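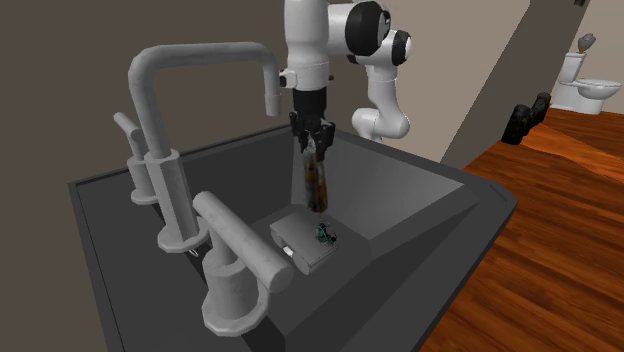
Ornum Simulation Group — rules list

Re: Release height over the sink

Reet Rebane wrote on Tuesday:
> Does rule 2 mean the arm may let go of the bottle anywhere
> inside the rim? Pliris scored it that way and we didn't.

No. Inside the rim is only where the approach ends. The bottle has to be upright and touching the floor of the basin, or whatever is lying there, before the fingers open. With the bottle still hanging over the basin, the gripper stays closed.

The small white box on the sink floor counts as an obstacle. If the bottle tips it, log a contact and keep going. Don't reset. The faucet and both handles are no-touch — any contact there ends the run.

Please report all 200 runs, failed ones included. Farina sent in 106 last round and left out the rest, and we couldn't use the set.

I'll put the new wording of rule 2 in the Roltier draft. Send objections to the list before the March call.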